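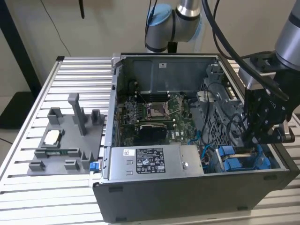 *One of the Dell towers on our work table, side panel off and processor socket open.*

# Workshop assistant (computer repair and refitting), part time

Clundgate Reuse Workshop is looking for one person to join us at the bench. We take in used desktop computers from offices and schools, open them, clean them, change the parts which are worn or too small, and give them out again to families, clubs and small associations. When a computer is too old to be used again, we take it apart carefully and sort what is inside.

We are a small place. At the moment we are four people, and with you we will be five. The contract begins in February and is for 14 hours each week, always in the mornings. It is for one year at first, and we hope to make it longer if the money from the district is renewed.

## What the work is

Most of the computers we receive are tower models from offices. They come to us in groups, because an office usually changes all its machines at the same time. The last group was 36 towers from Vatwood, a furniture company in the next town, and it kept us busy for a good part of the autumn.

Your mornings will be divided between these tasks:

- to receive the machines at the side door, give each one a number and write it in the book
- to lay the tower on its side, take off the panel and remove the dust
- to take out the drives and put them in the locked cupboard before any other work is done
- to check processors, memory and power supplies, and to change them when it is necessary
- to put cables back in a tidy way, so the panel closes without force
- to install the system and run the test list
- to sort the parts from machines which will not be repaired
- to pack the finished computers with a keyboard, a mouse and the right power cable

The drives need a special word. People trust us with machines which had their letters, their invoices and sometimes their medical papers inside. Every drive is erased with our own procedure, and the result is signed by two people. You will be one of the people who sign, so we must be able to rely on you completely in this matter.

Twice a month we also have a handover morning. The new owners come to fetch their computers and we show them how to connect everything. Some of them have never had a computer at home. You need patience for this, and you must be able to explain a thing a second time in other words.

## Fitting processors

I want to say more about this task, as it is the one where we have lost the most money. In many of the office towers we change the processor for a better one from our stock. The motherboards have a socket with a metal frame and a small lever. With the type we see most often, the fine contacts are in the socket itself, and a bent contact can be the end of the whole board.

We work slowly here. The processor is held by its edges, the small marks are compared with the marks on the socket, and it is put down straight, with no pushing. Only after this is the lever closed. Then comes new thermal paste and the cooler. If you are interrupted by the telephone in the middle of this, let it ring.

You do not need to have done it before. I will teach it to you on dead boards during the first weeks, and you will not touch a good board until we both feel calm about it.

## Who we are looking for

We would like somebody who:

- has opened a computer before, at work, at school or at home, and can name the main parts
- has steady hands and is not in a hurry
- writes clearly enough that a colleague can continue from the notes
- can lift a tower and carry it across the room, or can tell us what arrangement would make it possible
- is friendly with visitors, also at the end of a long morning
- speaks English well enough for daily work – other languages are very welcome, and we hear many of them on handover mornings

A diploma is not required. One of my colleagues was a baker before, another repaired sewing machines. If you have a certificate in electronics or in IT support, please mention it, but it does not decide the matter alone.

Experience with Linux is useful for us. Most of our computers leave with it. If you know only Windows, you can learn the rest here.

It would not be a good place for you if you want to build new gaming machines or to work with the newest parts. We do not buy such things. The pleasure of this work is in an ordinary grey or black machine which starts again, and some people find this boring. It is better to know it before you apply.

## What we offer

- a contract of 14 hours each week, paid by the month according to the district scale for technical assistants
- paid holidays in proportion to your hours
- a work coat, gloves, a wrist strap and your own set of screwdrivers
- the bus ticket, if you come by public transport
- two training days per year, chosen together with you
- the possibility to buy one repaired computer per year at the price of its parts

The workshop is on the ground floor and there is no step at the entrance. The toilet is accessible. In winter the storage room is cold, so bring a warm pullover for the days when we count the stock. There is a kitchen corner with a kettle and a microwave, which we share with the bicycle people from the first floor.

## Working safely

Power supplies are never opened in our workshop. If one is faulty, it is unscrewed, marked with red tape and put in the box for the recycling firm. We read the label, we write down the model and we leave it closed. I ask every new colleague to agree with this rule before the first day, also those who have opened power supplies for many years without an accident.

All machines are disconnected from the mains before the panel comes off. Some of the cases have sharp metal inside, mainly near the drive cages, so we wear the thin gloves when we reach in there. Long hair is tied back and rings stay in your pocket.

Because of the present health situation, we keep two people at most in the bench room and we wear masks when we are together. The windows are opened between the tasks. Handover mornings are by appointment, one family at a time. We will adapt these rules when the official advice changes, and you will be told in writing.

## The programs we use

For the register of machines we use Zodus, a simple stock program where each computer has its page. You will write there what you found, what you changed and which parts you took from the shelf. It is not beautiful but it is quick to learn. The paper book at the side door stays in use too, as the network does not reach that corner very well.

The deliveries are made by Son, the transport cooperative. Their driver comes in the morning and usually helps to unload. You do not need a driving licence for this post.

## How to apply

Please send us a letter of one page and a short CV. In the letter, tell us about one thing you have repaired, or tried to repair. It can be a computer, a lamp, a coat, a bicycle. We would like to read what was wrong with it, how you looked for the fault and what you did when the first idea was not the right one. A repair which failed is as interesting for us as a good one.

You can bring your application to the workshop in an envelope during the mornings, or leave it in our letter box at number 46. Please write "Bench post" on it. If you prefer to send it by email, use the contact form on the Clundgate page and attach the two documents as PDF.

We invite the chosen candidates for a visit of two hours. In the first hour we talk, with tea if you like. In the second hour you will sit at the table with an open tower, and I will ask you to take out the memory and one drive, put them back and write a short note about the machine. It is not a race and there is no clock on the table. You may ask questions all the time, and we will pay you for the two hours whatever we decide.

Everybody who writes to us will receive an answer, also when it is a no. We are happy to hear from people who come back to work after a long absence, from people who changed country, and from older candidates. If you need an adjustment for the visit, for example a higher chair, a better lamp or somebody to interpret, write it in your letter and we will arrange it.

Questions about the post can be put to me through the same form, or at the workshop door. I am at the bench most mornings and can come out for a few minutes.

Mireille Salameh
Workshop coordinator, Clundgate Reuse Workshop
November 15, 2020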